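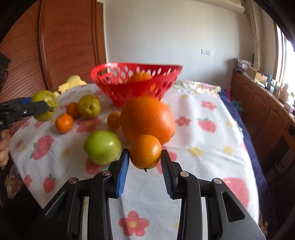
Threads > Food & Kitchen > Fruit

I have been told, again, that I am storing my fruit wrong. This time by a printed leaflet that came with a fruit box. So I spent September checking whether any of it is true in my kitchen. Long thread, mostly complaints.

The leaflet is from Gokelby, the box people. Six rules on one side of the sheet, a recipe for pear cake on the other. I have made the pear cake. It's fine. It needs salt.

Rule one says never mix your fruit. Apples give off ethylene, everything near them ripens too fast, you wake up to a bowl of mush. I've heard this since I was a kid and I've never once seen anybody measure it at home.

I don't doubt the gas. Ethylene is real and ripening rooms run on it. What I doubt is that one green apple sitting on an open table in a drafty room does much of anything to a mandarin.

Oranges and mandarins don't ripen after picking the way pears do. They can lose some green in the skin, they can dry out, they can rot. They don't get sweeter because an apple is next door. The leaflet puts them in the same sentence as bananas.

So, my mixed lot: oranges, mandarins, a green apple, pears. Some in a red plastic basket with holes in it, some straight on the tablecloth. The strawberry tablecloth, yes. Anderson Godoy has already sent me his opinion of the tablecloth and I don't need a second one.

Second lot: same shop, same morning, same kinds of fruit, but kept apart. Apples in the hall, pears on the windowsill in the bedroom, citrus in a bowl in the kitchen. My apartment looked like I was hiding fruit from someone.

Before anyone writes in - I know this is a tiny test. I know the bedroom is warmer than the hall. If you have a lab, please go use it.

Results, such as they are. Pears next to the apple were ready on a Friday. Pears in the bedroom were ready the same Friday, maybe by evening. I pressed them by the stem like you're supposed to and I could not have told you which was which.

Mandarins: no difference I could taste. Two went soft, one from each lot. Both had a scuffed patch on the skin when I bought them, and I'd noted that down on day one, so I'm not claiming it afterward to look clever.

Oranges: an orange will sit there until Christmas looking at you. No difference.

Apple: got slightly waxier. Apples do that.

Rule two, the basket. Gokelby wants you to buy a "breathable fruit home." It has holes. My red plastic basket also has holes, rows of them, and I've had it so long I can't tell you what I paid. I'm fairly sure it was meant for something else.

Does fruit breathe better through holes? The top of a basket is open. That's a very large hole. I can believe the side ones help when you pile fruit deep and the bottom layer sweats. With one layer in there I think you're paying for a look.

What did matter was the pile. I stacked mandarins three deep for a few days just to see and the bottom ones had flat spots. Spread out on the cloth they stayed round. If you remember one post from this thread make it this one, and it costs you nothing except table.

Rule three, line the bowl with a cloth. I tried a tea towel. It kept the pears from getting marked on the hard edge, so okay, half a point. The leaflet says the cloth "draws out impurities." From what? Into where?

Rule four, wash everything in vinegar as soon as it comes home. No. Wash it when you're going to eat it. I did a few mandarins the vinegar way and didn't dry them well around the stem, and one of those grew a gray spot. My fault for not drying, but who's drying mandarins individually at night after work?

Sebastião Lopes asks about the berries. Different animal, Sebastião. I'm only talking about things with a proper skin. The only strawberries I had were printed ones.

Rule five, the one that annoyed me most. "Choose fruit by size, bigger is juicier." I had a really big orange in the mixed lot, and a small one from the same crate. Cut both. The big one had a rind like a winter coat and was dry near the top. The small one ran down my wrist.

That's two oranges. I'm not founding a religion on it. But the old advice about weight has always worked better for me: pick up two the same size, buy the heavy one. Nivaldo Caldeira, who ran a stall in Bragança for years, told me the same and then sold me the light one.

Also people keep saying a stem left on a mandarin means it's fresh. It means the stem is still on. Mine with stems and mine without were from one bin and peeled exactly the same. Leaves are a little more useful, a limp leaf at least tells you something.

Rule six is to eat your fruit "in order of energy." I asked customer service what this means. They sent me the pear cake recipe.

Someone has posted that the Jedbridge market does a guide with 484 tips for keeping produce. I got up to the one about talking gently to melons and I closed it.

Waldemar Nowicki says his fridge solves all of this and I should stop. Partly agree. Citrus in the fridge drawer lasts longer, I've tested that plenty in summer. It also comes out cold and tastes of very little until it warms up, and I forget it's in there. Fruit on the table gets eaten. Fruit in the drawer gets found.

And pears in the fridge before they're ripe just sit. Fine if you want them to wait. Not fine if you've bought them for Sunday and keep pressing the same pear every few hours like it owes you money.

Question from Ronaldo Meireles: how do you tell a yellow-green pear from a green pear that's ready? Depends on the kind. Some go yellow, some stay green right through and catch you out. Color's a hint. Press near the stem, not the belly. If the belly is soft you've missed it.

No, I won't be buying the countertop ripeness sensor from Ustitz, thanks to the four of you who sent me the link. I looked at the page. It claims 3,000 homes use it and doesn't say what it senses. I have a thumb.

To be fair to the leaflet, since I've been hard on it: if you shut a hard pear and an apple in a paper bag together, it does speed things up. Tried it, the bagged pear was ahead by roughly a day. So the gas works when you trap it. On an open table it's got a whole room to wander off into.

Which makes rule one backward for most people, I think. The usual trouble with pears isn't that they ripen too fast. It's that you buy rocks and want to eat them before next week.

What I do now: everything on the table in one layer, apple included. Basket for whatever doesn't fit. Anything with a scuff goes in front so it gets eaten first. Wash at the sink when you want one.

I've gone through the whole lot now except one orange. I'm keeping it to see how long it takes to go bad and I'm told by people in this house that this is not an experiment, it's just an orange I haven't eaten.

Edit to the washing post, before more of you write: yes, wash it even if you're peeling it. The knife goes through the skin. I said wash it, I said WHEN.

Adding the cake because three people asked. Pears, butter, eggs, flour, sugar, baking powder, all on the Gokelby card, and then half a teaspoon of salt that isn't. Use pears that are a little too firm to eat. Ripe ones turn it into pudding.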